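Teal kitchen, north-facing, second thoughts. Can it be rescued?
Posted in Home and Decorating, 8 Aug 2026

Amrit Lapointe
In February I painted the kitchen teal. It was a decision I made quickly, in a shop, under the kind of lighting that would make a parsnip look like a film star. The tin said Clandik Deep Harbour, eggshell finish, and on the little card it was everything I wanted from life. On my walls it's the inside of a swimming bath after closing time.

The room faces north and has one window, which looks at next door's extension. Ceiling is white, units are off-white, floor is a grey tile that came with the house and will outlive us all. I have put two coats on all four walls, and the chimney breast has had a third because I kept changing my mind about the second.

My partner says it's "bold", which is what he said about my fringe.

What I would like to know is whether I can save it without starting again. I've spent £289 so far if you include the rollers, the good brush, the dust sheets and the tin of primer I didn't use. Things people have suggested to me: lighter blinds, warmer bulbs, a big mirror, moving. I've also heard that you should put something orange in a blue-green room, but I can't tell whether that's proper advice or something people say because they own an orange casserole dish.

I don't mind repainting one wall. I do mind repainting four. Please be kind, but not so kind that I end up living with it.

Yaryna Bondarchuk
The orange thing is proper advice, although the people with the casserole dishes do spoil it for everyone.

Teal sits between blue and green, and the colours on the far side of the wheel from it are your reds and oranges. Put the two near each other and both look stronger. The orange warms up and the teal stops looking like something you'd keep trout in. It's best in small amounts, and best of all if the orange has some red in it. Pale peachy orange does very little next to a deep teal except look ill.

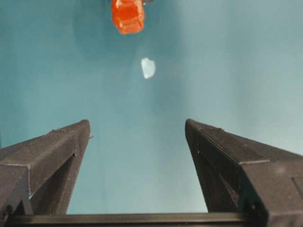 Reddish orange with teal behind it.

Glass and other see-through stuff is good for this, as it takes the light and does something with it, and in a north-facing room you need every scrap of light to be doing a job. I've got a row of amber tumblers on an open shelf, bought from the house clearance place in Clorham. They cost very little and they've done more for my kitchen than the blind did, and the blind was made to measure. I'm not bitter about the blind.

Before you buy anything at all, though, change the bulbs. I'd bet a decent lunch that you've got cool white ones in there. Look on the box or on the bulb itself for the number with a K after it. Anything up around 4000K or over is going to push teal towards swimming bath, as you so nicely put it. You want 2700K. Do them all in one go, as a mixture of the two will make you feel you're coming down with something.

Then live with it for 14 days and don't look at it after ten at night. No colour survives being stared at by a tired person holding toast.

If it's still wrong, I'd paint the wall opposite the window and leave the rest. That one catches what daylight there is and throws it back at you, so at present your only daylight is arriving pre-tealed. A warm off-white there, something with a drop of yellow or pink in it. Hold the sample next to your units before you commit. Two off-whites that don't get on are worse than any teal, and I speak as someone whose skirting boards haven't been on speaking terms with the door frames for years.

Orest Vasylenko
just paint it white

Amrit Lapointe
Thank you, Orest. I'll take it to the family.

Yaryna, I've been up the stepladder. The bulbs are 6500K. The box calls them "daylight" and I believed it. In my defence I had no idea what daylight looked like, having lived with that window.

Sipho Mokoena
6500K in a kitchen! You could take out an appendix in there.

I did houses for a living until my knees went, so a few practical bits to go with what's been said above, most of which I agree with.

Eggshell has a slight sheen to it. On a dark colour in poor light you see the sheen before you see the colour, so you get that wet look low down and a sort of bloom near the ceiling. If you do end up recoating, get the flattest washable matt you can afford. The same teal in matt can look like a different paint. I had a customer over on the Yatsenko estate who swore blind I'd switched tins on her, and I had to show her the lid.
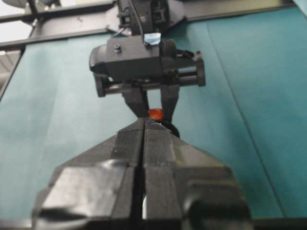
Get some of the teal off the top while you're at it. In a low room, stopping the colour short of the ceiling and carrying the white down the wall as far as the top of the door frame makes the whole place feel taller and a lot less like a box. You'll need a long spirit level and a pencil, and you'll need to be in a good mood. Don't measure down from the ceiling, as no ceiling in this country is level. Draw your line with the level, tape it, run a thin coat of the teal along the edge of the tape to seal it, let that dry, and only then go over with the white. People skip the sealing coat and then ring me up about the wobbly edge.

Going light over dark, use that primer you didn't use. There you are, it wasn't wasted. One coat of primer and two of the off-white will cover Deep Harbour. Without the primer you'll be on your fourth coat and still able to see it sulking underneath.

I'll disagree with Yaryna on one thing, which is the shelf of tumblers. Lovely for a month, then it's a shelf of grease. If you cook properly, put your orange somewhere you can wipe it. A Jevaseo pendant shade would do, the enamel ones, or a tea towel, which is cheaper and goes in the wash.

And put the mirror idea out of your head. A mirror opposite that window gives you two of next door's extension.

Yaryna Bondarchuk
I wipe my tumblers, Sipho.

Sipho Mokoena
I'm sure you do.

Amrit Lapointe
Update for anyone who finds this page while sitting on an upturned paint tin. New bulbs are in, 2700K throughout, and the difference is embarrassing. It's gone from swimming bath to something more like a pub that does good pies. My partner walked in and said "oh", in the nice way.

I'm going to do the wall opposite the window in off-white anyway, with the primer. The level line can wait until I've borrowed a level and located the good mood. I've also bought a tea towel. It's orange, it was £3, and it looks better than anything else I've done in there.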